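3.2 What people do with their lunch leftovers

I went into the Saratbridge survey thinking the big story would be price. Boy, was I wrong! We handed out 200 food diaries in August, got 80 back that I could read, and what people mostly wrote about was smell – the shared fridge, the coworker's fish, the lid that never quite lost last week's curry. Diaries from the Pennington offices were the worst for this (five of them mention the same fridge).

I coded each entry by hand and then did it all over again 7 days later, which I don't recommend to anyone with a bad back. Where my two rounds disagreed I kept the second one. Folks who packed lunch the night before threw away less, and I'll get to why I only half trust that in Section 4.

Figure 5. Two rectangular containers side by side on a wooden tabletop.

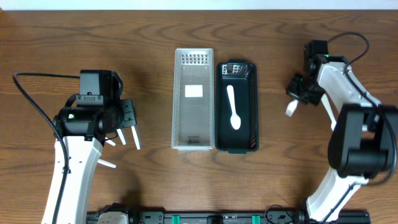 3.3 Who washes up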